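Looking After Champagne Flutes on a Hanging Stand

By the Windadham Kitchen Desk
March
816 shares | 14 comments

Flutes are awkward to store. They are tall, they tip easily, and in a cupboard they get knocked every time someone reaches past them for a mug. A hanging stand takes care of most of that and doesn't need much room on a counter or sideboard.

Before you buy a stand, measure one of your glasses. You need the height of the whole glass and the width of the foot. A stand made for short wine glasses may be too low for a flute, and the rim will touch the base or the counter. Our tall Pereyra flutes need 12 inches of clear height once they are hanging.

Wash flutes by hand in warm water with a drop of dish soap. Lay a folded towel in the bottom of the sink. Use a narrow bottle brush for the bowl and never twist the bowl and the foot in opposite directions, as this is how most stems snap. Rinse well and dry with a lint-free cloth. Let them stand for a few minutes before you hang them so any water left inside can dry.
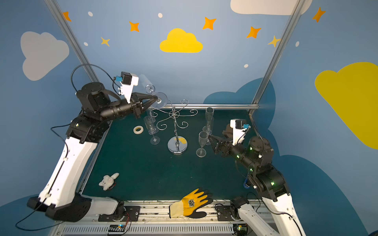
A chrome stand with six curled hooks, and clear flutes on either side of it.

Wipe the stand first, while it is empty. Chrome shows every fingerprint, so go over the base with a soft cloth and a little white vinegar mixed with water, then buff it dry. Run the cloth along each arm and into the curl of the hook. Skip scouring pads and powders.

Set the clean glasses out near the stand with space between them. Pick up one at a time by the stem, turn it so the bowl points down, and slide the stem into the hook until the foot rests on top. Let go slowly.

Fill the hooks in opposite pairs. Hang one glass, then hang the next straight across from it. Going around in order puts all the weight on one side, and a light stand can tip. Take the glasses off in pairs too.

If the glasses swing and click together, try a smaller flute or use every other hook. Our old Bondura set had bowls too wide for a full stand, and we kept half of it in a box.

Keep the stand away from the stove. Grease settles on the glass and you will be washing it all again. Flutes that have hung unused for more than 22 days get a quick rinse at our house before guests come.

Filed under: Glassware, Storage

Contact us | © Weretti Home Pages | Back to top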